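Stulent Student Robotics Program
Equipment Support Log — Ticket 464
Opened by: Flurina Rüegg, team lead, Fladura
Assigned to: Leopold Widmer, technical support
Status: Open, awaiting retest
Priority: 2

Summary
The left and right hand-held grippers lose agreement in position during two-handed recordings. The fault was first reported at the Saturday session and affects 7 of 35 recordings submitted by the team.

Entry 1 — F. Rüegg
Both units were charged and calibrated in accordance with the Bekmont setup sheet. The software reports a jump in the position of the second gripper, after which the recording is rejected. Restarting the Saarinen logging service did not clear the fault. 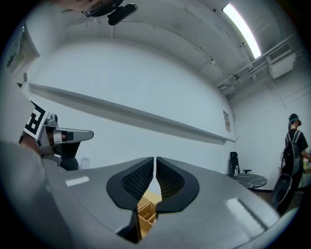 Both grippers in use, finger pads apart, marker on the second unit.

Entry 2 — L. Widmer
The rejected recordings have been reviewed. Calibration values are within limits on both units, and no change to the service is required at this time. The team is asked to confirm that the marker card is firmly seated and has not been exchanged with a card from another set.

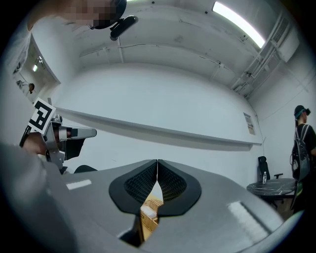 Marker tracking depends on the angle of the card as well as on its print quality. The software accepts a moderate tilt and discards the reading beyond that limit. The card on the second gripper sits at an angle to the camera, and the mount should be checked for play before the next recording. Spare mounts may be requested through the program office.

Entry 3 — F. Rüegg
Card confirmed as belonging to the correct set. One mount screw was found loose and has been tightened. Retest to follow — the ticket should remain open until then.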